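Robots for chores and bench work: are we there yet?
Started by alcides_alvarado, Wednesday, August 27, 2025

alcides_alvarado wrote:
My sister asked me over dinner when she could buy something to fold the towels, and I gave such a long, rambling answer that the food went cold. So I'm bringing it here, where people are used to me. I fix office desktops for a living, and the same question keeps coming up at the shop. Could a machine take a Dell apart, pull the processor, and sort the rest? My feeling is yes for some of it, and sooner than my sister gets her towels.

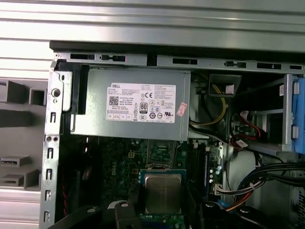

Shop-floor chores

lajos_k wrote:
Alcides, always good to see you posting! I'd go slower, though. Look at all that cable sitting next to the socket. A screw stays where you left it, bless it, but wires flop wherever they like, and I still fight them after 30 years at this. At Fendidham we stripped 217 towers in February, all by hand, and the wiring ate most of our patience.

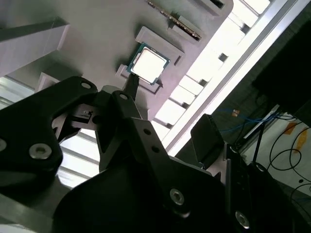 Re: Picking up the chip

yaneth_a wrote:
I have to disagree with Lajos a little (sorry, friend). A processor is a small flat square with hard edges, and two thin fingers are a pretty sensible way to hold one. What worries me is putting it back. You have the corner mark to line up and you can't lean on it, and my own hands aren't so steady before coffee.

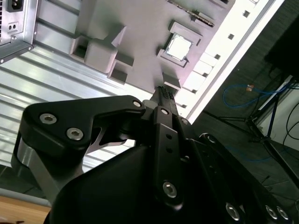
And then there's the house, which to my mind is much harder than any of this. A motherboard has the socket in the same place on every unit of that model. My kitchen drawer isn't the same two days running, and my kids see to that. I'd trust a machine with a hundred desktops before I'd trust it with one sink of dishes.

riaan_vw wrote:
Fair, but "same place on every unit" only helps if you get the same model all day. We get whatever comes off the truck at Gedier. The power supply sits one way in this one and another way in the next, and there's always some latch you have to find with your thumb.

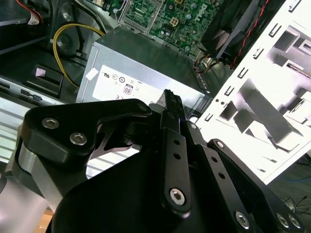

Rui Godinho wrote:
Riaan, that's where I'd split the job. Let a person open the case and undo the latches, and let the machine do the dull lifting and sorting afterward. I'd be happy with half a helper. As for the towels, Alcides, tell your sister I'm still folding mine.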